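July, notebook of the writing tools group, continued from the page with the coffee ring

Morning. Started again on the similarity check for the student essays. Kári Kirkegaard sent the second set from Plarkthorpe last night, 200 essays, all short, most of them under two pages. I keep them apart from the first set, in the folder `plark_b`. Please do not merge the folders, the file names repeat.

What I want to know this week is simple: when two students quote the same source correctly, with quotation marks and a reference, does our checker still mark them as copied? Halldóra Kvaran says the teachers complain about this more than about anything else.

## Run 1

Settings as Eylül Tokgöz left them. Window of 12 words, step of one, punctuation removed before the comparison.

I saw the problem quite fast. Punctuation is removed *before* we look for quotation marks. So the quote filter gets a text with no quote marks in it, and it finds nothing to filter. I checked the order in the old code too and it has been like this since we moved from Sornum.

Changed the order:

1. find quoted spans, store start and end
2. remove punctuation
3. map the stored positions to the cleaned text
4. compare

Step 3 is ugly. I did it with a second list that keeps the old position of each word. Nanna Ladefoged has a nicer way in her branch, but it needs the new reader and I don't want to change two things in one day.

## Run 2

Same essays, new order. Much fewer marks on the quotes. I read 30 of the marked pairs by hand, with tea, and wrote a letter next to each one in the sheet (C for copied, Q for quote, T for task text, ? for I don't know).

Notes from reading:

- Many pairs are T. The students copy the question of the teacher in the first line of the essay, and then of course all first lines are the same. We should subtract the task text. Ask Halldóra if Plarkthorpe can send the task sheets also.
- Curly and straight quote marks are mixed in one essay, sometimes in one sentence. It opens with a curly one and closes with a straight one. My filter then waits for a closing mark until the end of the paragraph and hides everything. Bad. One real copy was hidden like this.
- Some students use the low opening mark, „ like this. Added to the list.
- Block quotes with no marks at all, only moved to the right. We lose the indent when we convert to plain text. No solution today.
- One pair has ? from me and I would like a second reader. It is the one about rivers. The sentences are in the same order but nearly each word is changed for a synonym. The window of 12 never catches it. I only saw it because the task text pulled the pair up in the list.

Fixed the quote marks: all kinds become one kind before step 1, and a quote that is longer than 2000 characters is treated as a mistake and ignored.

## Run 3

Started before lunch and it stopped with an error on the essay with an empty body. The student submitted only a title. Added a check, started again.

Result is better than run 2. The hidden copy is back on the list. The T pairs are still there as expected.

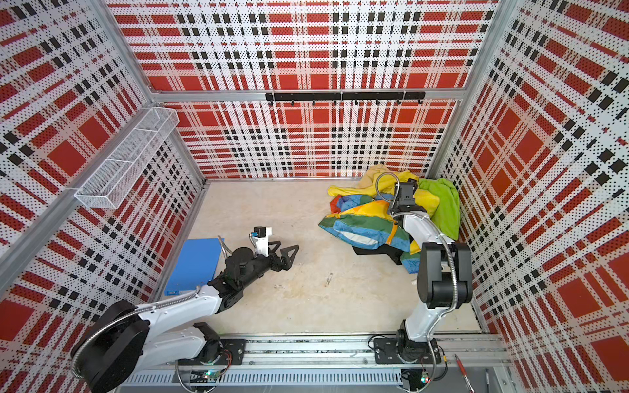

## Revision history idea

Talked with Nanna after lunch. She thinks we look in the wrong place. If the essay was written in the shared editor, the revision history tells us more than the final text: a paragraph that arrives in one piece is different from a paragraph that grows during an hour.

My worries, so that I do not forget them:

- Many people write offline in another program and paste at the end. I do it also. It is not cheating.
- When the phone has no connection the editor saves the changes locally and sends them together later. In the history this can look the same as a paste. Ívar Vigfúsdóttir tested this on the train and got one single revision for the whole trip.
- Permission. The teachers can see the final document, but I am not sure they are allowed to give us the history. Ívar will write to Peltania and ask what their agreement says.

I am not against it. I would use it only as extra information for a person who already reads the pair, never as a score. Nanna does not fully agree, and she will write her own page.

## Names of things

We decided to stop saying "plagiarism score" in the report. Eylül proposed "shared text" and it is good enough for me. The number only says how much text is shared, and the teacher decides what it means. I must change it in the report header, in the export, and in the help page (there it is three times, and once in the menu of Tuhumury, which I can't edit).

## To do

- [ ] task sheets, ask Halldóra
- [ ] second reader for the river pair, maybe Kári
- [ ] window of 8 instead of 12, only on `plark_b`, to compare
- [ ] keep the indent in the conversion, or at least a marker
- [x] empty essay check
- [ ] tell Eylül that the order of the steps has changed, her test for punctuation fails now and it should fail

17:40. Started the run with the shorter window. It is slow, I leave it on. Log is in `run4_log`, the folder is the same.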